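Testbesucherinnen und Testbesucher für Freizeitparks gesucht (Saison ab Juli)

Wer schon einmal mit zwei Kindern und einem Online-Ticket vor einem Drehkreuz stand, das nicht aufging, kennt unser Thema. Die Verkaufsportale versprechen »direkten Einlass«, »bester Preis garantiert« und »in Sekunden gebucht«. Wir glauben das erst, wenn es jemand ausprobiert hat, der nicht vom Portal bezahlt wird.

Brullis ist ein kleines Redaktionsbüro, das Eintrittskarten, Schnellpässe und Kombiangebote für Freizeit- und Wasserparks vergleicht. Für die kommende Saison suchen wir 11 Personen, die auf unsere Kosten Karten kaufen, hinfahren und aufschreiben, was sie dort erlebt haben. Begeisterung ist erlaubt, aber keine Voraussetzung. Bewertungen mit fünf Sternen und drei Ausrufezeichen gibt es im Netz genug.

Jede Testperson übernimmt fünf Parkbesuche bis zum Ende der Herbstferien. Gebucht wird über wechselnde Portale, darunter Zamel und Bralside, und zum Vergleich einmal an der Tageskasse. Ob die Tageskasse wirklich immer teurer ist, wie gern behauptet wird, wissen wir nach der letzten Saison weniger sicher als davor.

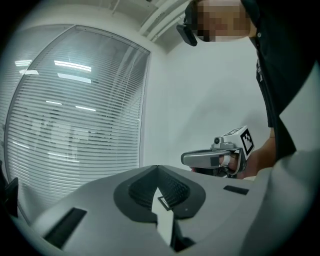
Am Einlass fängt die Arbeit an. Notiert werden die Ankunft am Parkplatz, die Ankunft am Drehkreuz und der Moment, in dem man drin ist, dazu jeder Umweg über einen Serviceschalter. Uns interessiert auch, womit der Park eigentlich liest: Handybildschirm, Ausdruck, Armband. Ein kleines schwarzes Quadrat mit weißem Rand, gedruckt wie auf dem weißen Streifen im Bild, wirkt auf Papier tadellos und sagt über die Gültigkeit einer Karte noch gar nichts. Bitte also nicht »Code in Ordnung« ins Protokoll schreiben, bevor das Personal Sie durchgelassen hat.

Nach dem Besuch füllen Sie unseren Bogen aus und versuchen bei zwei der fünf Buchungen eine Stornierung oder Umbuchung. Dass »nicht erstattbar« im Kleingedruckten steht, ist bekannt. Wir wollen wissen, wann man es zu lesen bekommt – vor dem Bezahlen oder danach.

Was Sie mitbringen sollten: Volljährigkeit, ein eigenes Konto, Geduld in Warteschlangen und die Bereitschaft, auch einen langweiligen, reibungslosen Tag ordentlich zu protokollieren. Achterbahn fahren muss niemand. Wer für einen Park, ein Portal oder eine Agentur arbeitet, kann leider nicht teilnehmen, auch nicht »nur nebenbei«.

Was wir zahlen: Eintritt, Anreise mit der Bahn in der zweiten Klasse und ein Honorar je Protokoll, dessen Höhe wir vorab schriftlich mitteilen. Für alle Testkäufe zusammen stehen 3000 Euro bereit. Reich wird damit keiner.

Bewerbungen mit ein paar Sätzen zur letzten Buchung, über die Sie sich geärgert haben, bitte an Remedios Sepúlveda, Kennziffer 701. Lebenslauf und Foto brauchen wir nicht. Fragen zur Abrechnung beantwortet Keegan Bolger, telefonisch ab 14 Uhr.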